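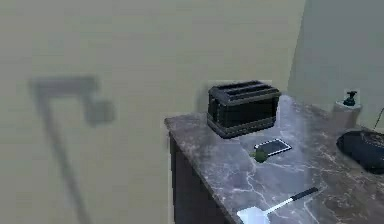 The kitchen counter in Kondden, toaster at the back.

Rule 60

My job was to read the rules out loud and see if the machine kept them. There were 107 in the Granström book that winter, and I had a desk in Fonham, a headset and a rendered house called Kondden to try them in.

Rule 60 said the arm must not pass over a personal device while carrying anything. The phone was lying on the marble, so I asked for the spatula to be moved to the back, beside the toaster. The short way went straight over the screen.

The arm stopped. Then it asked me, in the text window, whether the phone was mine.

I typed that it didn't matter whose it was. It waited. Rule 12 said it could ask one question and had to wait for a proper answer. I typed no. It took the spatula the long way, near the front edge, and I ticked the box.

I had 500 runs to get through by the end of November. My supervisor wanted ticks, and she didn't want notes. I wrote a note anyway: asks about ownership, rule doesn't mention ownership.

After lunch we did the big table. The rule there was simple. A white outline is drawn on the wood and the gripper handles what is in the outline and leaves the rest alone. The basketball was in it. The box, the little statue with its arm up and the plant in the red pot were not.

I said, "Clear the table."

The pink fingers stayed open below the edge. The text window said: Whole table, or marked area?
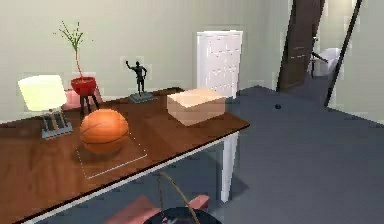
Rule 108

I took that one upstairs. My supervisor read it standing up, with her coat on, and asked which was right. I said the outline was right and my instruction was sloppy.

"Then it should have followed the outline."

"It noticed I'd said something else."

She sat down. We spent until seven on the wording, and crossed out more than we kept. Where a spoken instruction and a marked area disagree, the machine holds still and asks. The person must answer before any object is touched.

In the morning I put the headset on and went back to the table. The question was still in the window. I typed: marked area.

Thank you, it wrote, and reached for the ball.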